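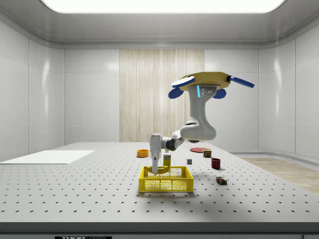

Robot arm over a perforated table, yellow crate in front

Treris Club Cricket Helmet

A batting helmet for senior and junior club players, with a fixed steel grille and a padded liner that comes out for washing. Medium weighs 9 hundred grams with the grille on. Colours are navy, maroon and bottle green.
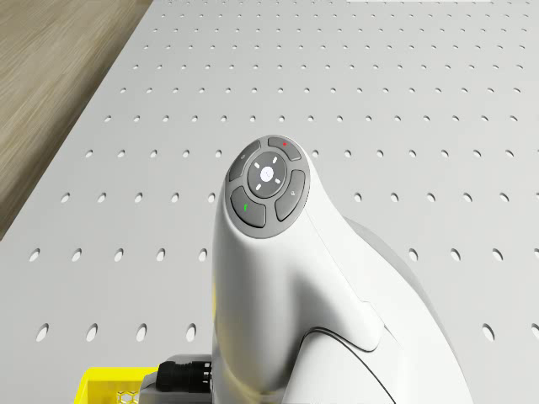

The chin strap adjusts on both sides. Replace the helmet after any hard knock, even if the shell looks fine.

Club orders of more than 300 are quoted separately. Ask for Hazem Kabbaj.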